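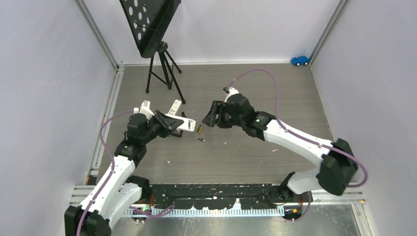 Fitting the second battery is where most of the work has gone, according to Esben Gunnlaugsson. The first one can go in at almost any angle, he told members of the Plonovbridge shared workshop in July, but the second has to slide past the first against a spring, and a gripper with two flat fingers has very little feel for a spring.

The two-arm cell at Plonovbridge is now in its second round of trials. The task is to hold a remote control in one gripper and load its batteries with the other. Both arms are fixed at the front of a walled enclosure with aluminium profile at the corners, and they share a single patch of floor between them. The left arm holds the remote and the right arm does the loading.

The builders logged 184 attempts in the first round. Of these, 32 ended with both batteries seated and the remote put back down without help. The most common fault was a battery rolling away after a poor first grip. A less frequent one was the remote turning in the fingers when the spring was pressed, after which the arm software still took it to be in its old position.

Three changes have been made for the second round. The closing force on the holding side has been raised in small steps. The loading arm now waits for the holding arm to report that it has stopped moving before it starts its approach. The approach itself has been slowed over the last part of its travel, which adds time to each attempt but has cut the number of knocks between the grippers.

Control software for the cell is a home-written program named Flenow, which runs on a second-hand desktop computer under the bench. It contains 1,664 lines, a good part of them given over to keeping the two arms out of each other's way. Bernardo Amaral wrote the first version at home for one arm and moved it to the workshop when the second arm was added. The two-arm version keeps a list of zones on the floor and lets only one gripper into a zone at a time, except during a handover or a loading step.

Cable routing is still being worked on. The cables run along the outside of the arms and need enough slack for full turns at the wrist. Too much slack lets a loop swing into the work area. Clips have been tried at several points, and the current plan is to add one more near each shoulder joint.

A workshop in Estness has asked for the drawings of the enclosure, and these will be sent once the rail dimensions have been checked again. The Stougaard makers' group has asked for the software only.

The second round is set at 1,000 attempts. Results will be posted on the workshop noticeboard and in the members' newsletter.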